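Call for participants: everyday kitchen tools, and how we pick them up, use them and put them down

Do you cook at home? Do you have a favourite ladle, or a drawer that won't quite shut? We'd love to meet you!

The Darnach kitchen study is looking for 49 more people to spend a morning or an afternoon with us, handling ordinary utensils at a table: skimmers, spatulas, serving spoons, tongs, plates and bowls. We began in October and the sessions so far have been great fun (people have surprisingly strong feelings about handles).

You'll lift, turn, pass and set down each tool in your own way, then talk to us about what felt comfortable and what didn't. There are no right answers and you don't need to be a good cook. Sessions last 161 minutes, including a long tea break with cake.

You can take part if you:
are 18 or over
cook at least twice a week
can sit at a table and use both hands without pain
haven't taken part in the Vevby cutlery sessions this year

Left-handed people are especially welcome, as we've had far too few of you. Please tell us about any food allergies when you write, as the cake is home-made.

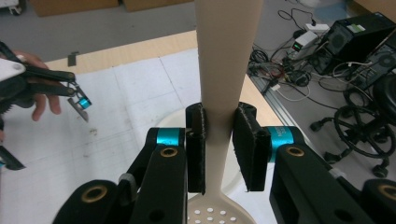
Plastic skimmer held upright over a white plate, on gridded paper.

We pay travel costs within the Darnach area, and everyone gets a Poulain shopping voucher at the end of the session. Bring a utensil from home if you like, the older the better!

To sign up, write to Inès Barbier or Gaspard Hamel at the Skestetti building, front desk, by 22 November 2021. Tell us which hand you stir with and whether mornings or afternoons suit you.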